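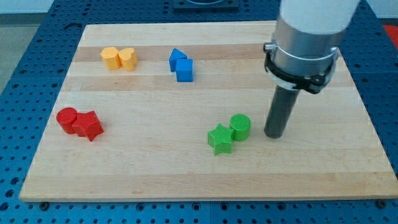

Surely one more arm is enough, and the second can wait until spring — so came the note from Chauke in the noon mail, the very first line of it, before hello or how is the weather up at Uvbridge. I read it standing at the counter with my coat still on, and then I read it again sitting down, and I have been arguing with it in my head ever since, all through supper and the dishes, so I may as well argue with it here where it can't interrupt me.

To be fair (and I do try to be fair to them, since they hold the purse), the question is a good one. We asked for 2 arms. We asked for 2 last year too, and got none, and survived. The sorting and pushing work goes along nicely on the one we have, with the little colored blocks on the maple-looking board, and anybody walking by would see blocks in tidy pairs and a rod hanging over them and think, well, what more do these people want? I thought so myself when I first came. I remember telling my sister on the phone that it looked like a very expensive way to play with a child's toys, and she laughed for so long I had to wait for her.

But I keep the booking sheet, and the booking sheet tells another story. We had 144 hours asked for in September and nothing like that many to give, what with the evenings the building is locked and the mornings that go to setting up. Everyone is polite about it. People trade slots and leave each other cookies. Still, I can see from the way the names bunch up toward the end of the month that folks are giving up on what they wanted to try and asking for what they think they can get, and that worries me more than any grumbling would.

So tonight I got out the folder and the good pencil and spread everything over the kitchen table, and went through it all from the top.

The arms themselves I have hardly touched. Skollen's quote and Drikero's quote are close enough that the price won't decide it. Skollen wants a deposit that made me put my tea down, but they will let us pay the rest in two parts, one on either side of the new budget year, and that is a kindness to a person who does the books. Drikero wants it all on delivery and throws in the training. I lean toward Skollen one hour and Drikero the next. This afternoon I was a Drikero woman entirely, and by the time I got home I had switched back.

It is the small things that get me, every single time. I have a line that just says "extras," and when I added it up properly it came to $1,535, and there isn't one item on it that I could call foolish. Clamp rings. Rods for the end of the arm, because we want spares and a couple in other lengths. Another board like the one we have, or as near as we can find. A second set of blocks, and I would like to keep the same mix, a round sort of piece and a pointier one in each color, the star and the heart and the pentagon and all, so that what is learned at one station can be tried at the other without anybody wondering if it was the shapes that changed. Bolts by the bag. Then the table, oh, the table! I had forgotten it completely in the first draft. One does not set an arm down on any old desk. The blue one with all the holes is the thing I take most for granted in the whole room, and I lean on it nearly every day, and I left it out of the budget as though arms floated.

Freight is the other one. Drikero includes it to the door, and the door is not the room. I measured the hallway at lunch with the tape from my desk drawer and I believe a table will go around the corner by the stairs if it comes in panels. If it comes in one piece we will all be standing there scratching our heads. I have written PANELS in large letters on the cover of the folder.

Now, about Chauke and the waiting until spring. I did work it out their way, with one arm now and one later, because I don't want to say no to a thing I haven't tried on paper. We would pay freight twice. We would lose the little discount Skollen gives for the pair. And delivery is 9 weeks from the day they get the order, so "spring" turns into summer, and summer is when half the room goes home and the arms sit there with their covers on. I could live with it. I'd be sorry, though, and I think I will say so in my reply, in a friendly way, with the booking sheet attached and the busy stretch marked in yellow.

I did find one place to give ground. We had asked for a service plan on everything, old arm and new, and I think the old one can go without for a year. It has been as steady as a mule. I had that line crossed out by nine-thirty, put it back at ten, and crossed it out again just now, so the page has gone soft there and I'll have to copy it over clean.

Must call Skollen in the morning before the line gets busy, and ask about the panels, and whether the deposit could come down even a little. Then the reply to Chauke. Also we are out of milk.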